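Buscar en la revista Buscar

El descanso como asunto doméstico

La renovación de la ropa de cama suele aplazarse más de lo conveniente. El informe que Doucette publicó en septiembre abarca 113 hogares de Zadthorpe – casi todos con 3 o más ocupantes – y sitúa en 5 años la edad media de las almohadas.
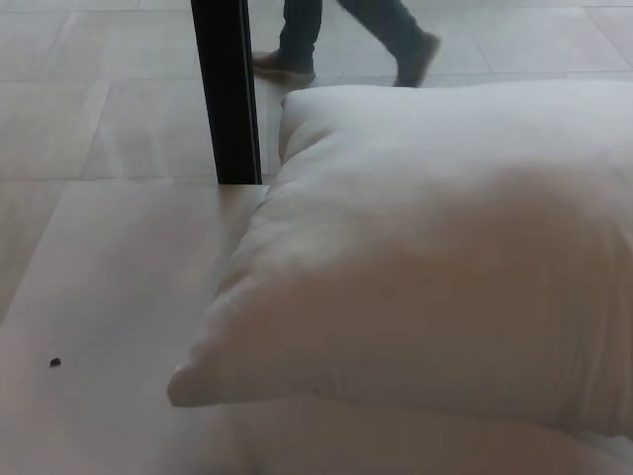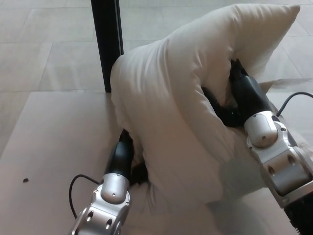 Desde Prikimow se objeta que la edad importa menos que el relleno y que conviene revisarlo cada temporada. El informe dedica a esa cuestión su capítulo final, de 16 páginas.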